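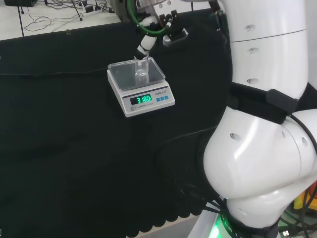 はかりの表示は31.80。小瓶の中に透明な液体が少しだけ入っています。

2022年10月14日
機械に家事や店の下働きはもう任せられるのか、という話を、ちょっと長くなりますがつらつら書いていきます。お茶でも飲みながらお付き合いください。
返信 2 シェア 39

きっかけは母の一言でした。うちは小さな量り売りの店をやっていまして、香りのオイルやらお酢やらシロップやらを、お客さんの持ってきた瓶に詰めてお渡ししています。で、母が九月の棚卸しのあとに腰をさすりながら「これ、そろそろ機械がやってくれないのかねえ」と。

量って詰めるだけでしょう、と思われるかもしれないんですが、これがなかなかどうして。瓶の口の大きさは毎回ちがうし、とろみもちがうし、最後の一滴のところで息を止めるんですよね、みんな。母も私も止めます。

それで、Skevardという小さな工房で白いロボットアームをいじっているAnong Wongsuwanさんに相談してみたら、「まず見にいらっしゃいよ」と言ってくださって。おみやげに柚子のシロップを持って、いそいそと出かけてきました。

いちばん上の写真がその作業台です。細い道具の先が、小瓶の口のすぐ上まで来ているところ。はかりは高級な分析用とかではなくて、うちの店にあってもおかしくない感じの白い電子ばかりで、なんだか親近感がわいてしまいました。
返信 3 シェア 12

見ていてしみじみ思ったのは、「量る」という仕事の中に、ずいぶんたくさんの小さな仕事が隠れているんだなあということ。瓶を皿のまんなかに立てる、道具を持つ、口の真上に持っていく、入れる、数字を読む、やめる。私たちは世間話をしながらやっていますが、ひとつずつ機械に教えるとなると気が遠くなります。

Anongさんによると、むずかしいのは数字を読むほうではなくて、道具と瓶の位置合わせのほうだそうです。透明なガラスは機械の目には見えにくいんですって。これ、老眼の母もまったく同じことを言うので、ちょっと笑ってしまいました。

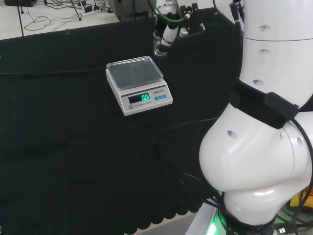

同じはかり、皿に何ものっていないときの表示は0.0。奥のカップには道具が立ててあります。

こちらは皿が空のとき。私、この0.0という表示が昔から好きなんです。店でも朝いちばんに電源を入れて、ゼロになっているのを見てから暖簾を出します。緑の数字がくっきりしていて、いいはかりだなあ(職業病です)。

使う道具をカップに立てておくのも、うちと同じ! うちは欠けた湯のみに漏斗とスポイトをさしています。そして奥のほうのケーブルのこんがらがり具合ときたら、レジの裏を見ているようで、勝手にほっとしました。

では、うちの店に来てもらえるか。私の今のところの答えは「同じ瓶に、同じものを、黙々と」なら近いうちにお願いできそう、です。お客さんが空き瓶をまちまちに三本抱えてきて、「こっちは半分、こっちは口元まで、あ、やっぱり逆で」とおっしゃるのは、まだ当分うちの母の領分だろうと思います。

それから片づけ。こぼれたのを拭く、べたついた瓶の肩を拭く、布巾をゆすぐ。私が本当に代わってほしいのはこっちなんですよねえ。そう言ったらAnongさん、「みなさん片づけって言います」と苦笑いでした。

同業のElis Bowenさんにも話したら、あちらはもっと前向きで、「夜のうちに小瓶の見本だけ作っておいてくれたら、それで十分ありがたい」とのこと。なるほど、そういう頼み方があるのか。全部任せようとするから話が大きくなるんですね。見本づくりならうちも頼みたいです。
返信 2 シェア 8

帰って母に写真を見せたら、しばらくじっと見て「この子、瓶を押さえる手がないじゃないの」と言いました。そこですか。でもたしかに、うちでは左手でそっと押さえるんです。次に伺うとき、Anongさんに聞いてみますね。

長々と失礼しました。量り売りや厨房のお仕事の方、「これだけは機械にやってほしい」というのがあったら、ぜひ教えてください。母と読みます。
いいね 1054

印刷する | メールで送る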